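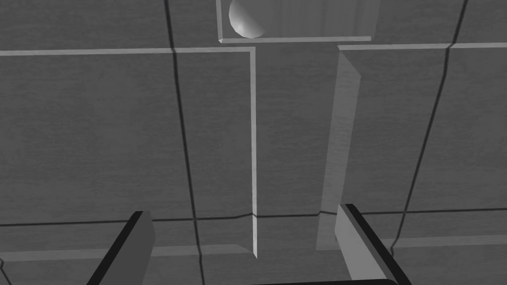

Home Projects Minutes Contact

Gripper and Camera Trials: Minutes of Meeting
26/09/2024, by Muthoni Magesa
2 min read

Present: Elibariki Langat (chair), Kazimír Vrabec, Dalva Batista, Muthoni Magesa (minutes)
Apologies: Erick Kinyua

1. Previous minutes
Accepted. Kazimír asked that "Jernard controller" be changed to "Jernard arm controller" in item 4.

2. Finger comparison
Dalva reported on the simulated runs with the Celto parallel gripper. 608 runs are logged with the short fingers. The long set has not been started. She wants the opening width held the same for both sets or the results can't be compared. Agreed.

Kazimír said the approach height over the grooved wood needs to be written down for each run. At present it is only in his notebook.
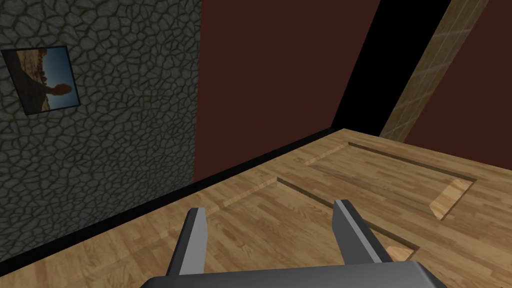
Wrist view, fingers open over the grooved panel.

3. Cameras
The group discussed whether to keep both the body view and the wrist views. Elibariki would drop the body view to save storage. Dalva is against this, as the wrist views don't show where the other arm is. 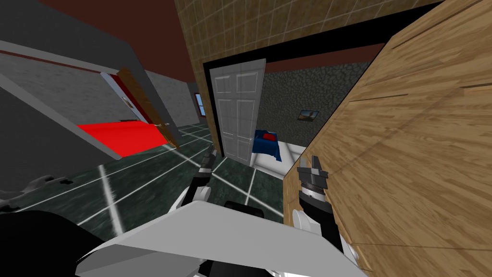
Kazimír supported Dalva but said the body view could be saved at a lower rate. Storage now stands at 2265 files on the Skultov server and Erick has asked for a cleanup before January. Decision: keep all views, lower the rate on the body view, look at it again next meeting.

4. Controllers
Mohamedi sent a revised settings file for the arm controller. Kazimír loaded it and ran 27 test moves. Two stopped early with a joint limit warning, both on the right arm. He has written to Mohamedi and is waiting for a reply. Old settings stay in use until then.
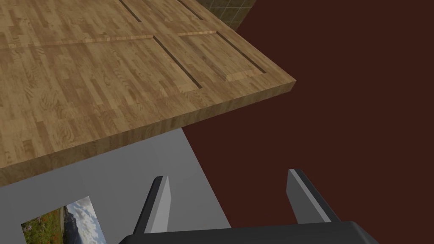 5. Actions
Dalva: start the long finger set, same opening width.
Kazimír: add approach height to the run log; chase Mohamedi.
Elibariki: change the body view rate.
Erick: list of files that can be deleted.

6. Any other business
Muthoni asked for run names to follow the agreed pattern. Date of next meeting to be sent by email.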